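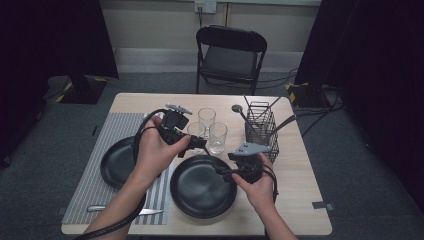 I've had table setting on the brain ever since we moved to Trurkham, where the kitchen table is also the desk, the sewing room and the place the mail goes to die. My rule now is that everything for a meal comes to the table in one go and gets sorted out there. Plates first (I'm all for matte black, it makes even scrambled eggs look like you tried!), then the glasses bunched together in the middle until everybody has a spot. A striped placemat in gray and white is a great help too — you can line up your knife against the stripes and it looks neat with no effort at all. And do get yourself a wire-mesh holder for the utensils. Mine cost 2 dollars at the Amcombe thrift store and I'd be lost without it.

Next up is napkins. I have 25 cloth ones, no two alike, and I've been promising to hem the frayed ones since September. If you have a quick way of doing corners, please write in — mine always come out lumpy, and I'd love to print your tips in the next issue.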